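**Aug 29, 2018. Workshop diary, Stokum site**

The bench was reviewed this morning ahead of the Dahlgren delivery. Tools and parts remain spread across the work surface, and sorting has been put down for the afternoon. The butcher-block top is to be oiled once it has been cleared. Tenix has confirmed that 100 storage bins will be sent, of which 19 are assigned to this room. 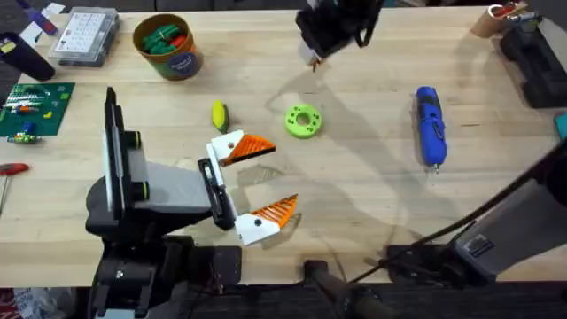 Hand tools are to go back to the wall cabinet by size. Small parts will be placed in the bins and labeled on the front. Items that do not belong to the workshop will be held on the lower shelf until January, then passed to the main office.

The Kimitz order is short by four boxes of wood screws. A request for the missing boxes was sent before noon. Drawer 9 still sticks and has been added to the repair list.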